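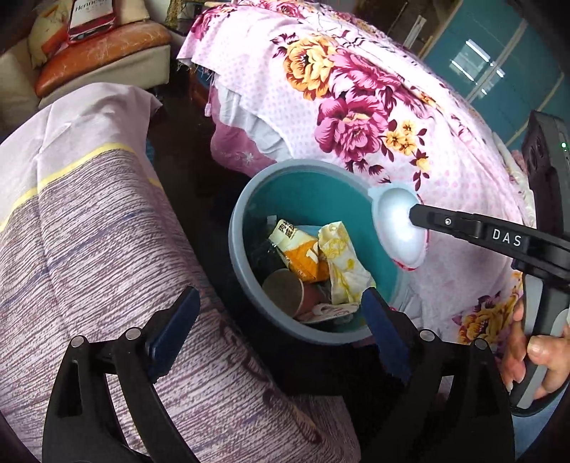
Photo: Neda / Calloway Home Pages

How to Sort Out Household Trash in a Small Apartment

Most small apartments have one bin in the kitchen and one wherever there was room for it, often between the bed and a chair. Everything goes into both. A drink carton ends up on top of a disposable cup, and by Monday the recycling bag is nearly empty. The steps below take one evening to set up.

1. Find out what your building accepts. Rules differ from street to street. In Fernach, for example, cartons go with paper, while across the river in Felard they go with plastics. Look for a notice by the outdoor containers or check the town website.

2. Decide how many bins you need. Two will do for most people: one for recycling and one for everything else. Add a small lidded pail if your town collects food scraps.

3. Measure before you buy. A round bin wastes space in a corner. A narrow rectangular one fits beside a refrigerator if you have 9 inches to spare.

4. Empty and flatten. Pour out what is left in cartons, rinse them with a little cold water, and press them flat. Let them drain in the sink for five minutes.

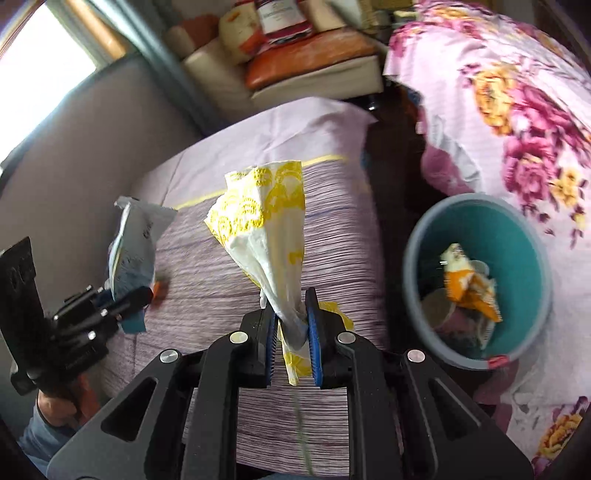

Filed under: Kitchen & Cleaning

5. Keep greasy paper out of the recycling. Food wrappers, used napkins and tissues go in the general trash unless your town says otherwise. Clean paper bags are fine.

6. Line only the general bin. Recycling can usually go in loose, and you can wash that bin with dish soap when it starts to smell.

7. Pick a fixed time to take it all down. The night before collection works well. Put new liners at the bottom of the bin, under the one in use.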